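2022-07-21

Continued with the slip measure for small plastic parts. In March we scored each grasp only as held or dropped, and I was never satisfied with it, because a part can turn in the fingers a great deal and still count as held. The new score compares the angle of the part at closing and at release, from the wrist view only. I call it turn score in the Teshome folder, so please search for that name and not for "slip".

Total after cleaning is 433 episodes. Of these, 328 have a usable angle at both ends. The rest are still in the folder but marked grey, please do not delete them. For 9 episodes the two grippers hold the same part at the moment of closing, and I do not know yet to which hand the turn should belong. For the moment they are left out.

First reading: the parts with flat sides turn less than I expected. The thin shell parts are the bad ones. When the pads press on a curved rim, the contact is short and the part rotates around it - the finger opening stays nearly the same, so the width signal tells us nothing. The Gonus filter, which uses only width, therefore passes these episodes as clean. I checked this two times with different smoothing and the result did not change.

Next: repeat the angle labels on 151 episodes without looking at the old ones, to see how well I agree with myself. Also ask Wálter Castaño if the Kideo script can read the new column, or if it must stay in a separate file.

Both with the pads on either side of the part, the lilac shell first and the correction tape second:

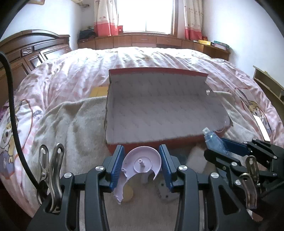
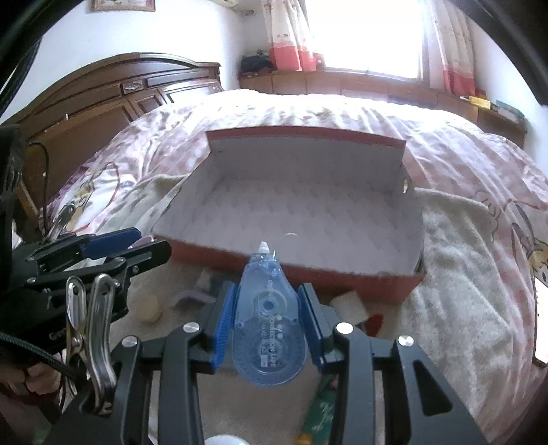
Caradog Trevor read the entry before lunch and is not convinced by the angle at release. He would take it a little earlier, while the fingers are still fully closed, because the opening itself pushes a light part to one side and we then count this push as slip. He also asked that the 9 two-hand episodes get their own label before anybody repeats the scoring.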